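## 4. Setting up the Rasska sewing machine on a table you also eat from

Section 3 assumed you own a sewing room. This one is for everybody else.

### 4.1 Before you start

1. Clear the table. Plates, mail, the cat.
2. Check that the table doesn't rock. At 800 stitches a minute, a small wobble becomes a large one, and the Rasska will begin a slow walk toward the edge.
3. Put down a cloth or mat that covers the whole work area.
4. Set the machine on the cloth with its handwheel to your right and the power switch OFF.

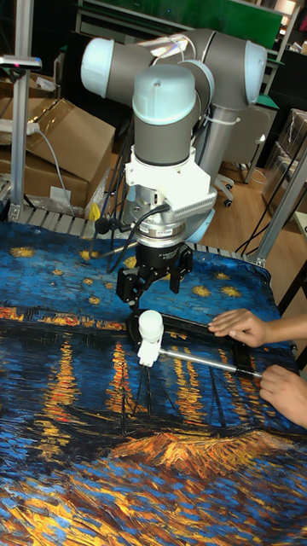
The cloth is there to protect the tabletop and to stop the machine's feet from skating, and any flat, close-woven fabric will do the job. Tahmineh Tehrani, who tested most of this chapter at her own dinner table, prefers plain grey and is welcome to it. A printed cloth like the one on this table works just as well, with the small drawback that a dropped pin takes on the colour of whatever it lands in. Avoid lace, fringes and anything your grandmother might recognize.

> **Note:** Plastic tablecloths are slippery. If plastic is all you have, lay a tea towel under the machine.

### 4.2 Fastening the extension table

The Nustine extension table slides onto the free arm and is held at the far right by one clamp. It weighs very little and behaves accordingly.

1. Fold out all four legs until they click. Three clicks is a fault.
2. Slide the extension table along the free arm until it stops.
3. Adjust each foot until the two surfaces are level. Run a fingernail across the join; if it catches, so will your hem.
4. Fit the clamp over the table edge and tighten by hand. Hand tight means your hand, not your brother-in-law's.

> **Caution:** Do not fasten the clamp across the power cord. The cord will lose, then you will. 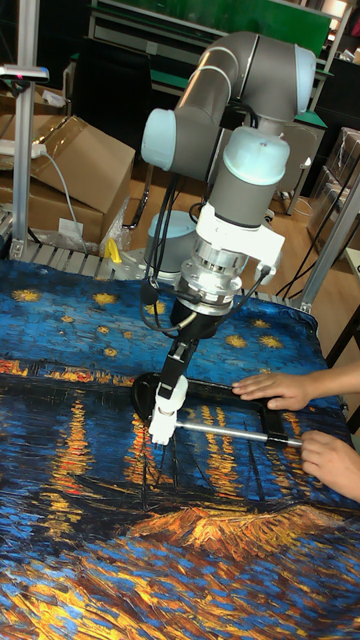

*Fig. 4-2. Two hands on the C-shaped piece.*

### 4.3 First stitches

1. Wind a bobbin with the same thread you plan to use on top. Torkum 38 is fine for cottons.
2. Thread the machine as shown inside the lid. Skipping the take-up lever is traditional, and produces a bird's nest.
3. Switch ON and sew a test line about 250 mm long on scrap fabric.
4. Look at the underside. Loops there mean the top thread is at fault - rethread before you touch the tension dial.

If the display shows 502, the bobbin winder is still pushed to the right. Push it left. Esperanza Pastor on our service desk would like her Monday mornings back.

### 4.4 Packing up before supper

Switch OFF, unplug, release the clamp, then lift the machine by its handle. Shake the cloth outdoors and check the floor for pins in bare feet only if you enjoy surprises.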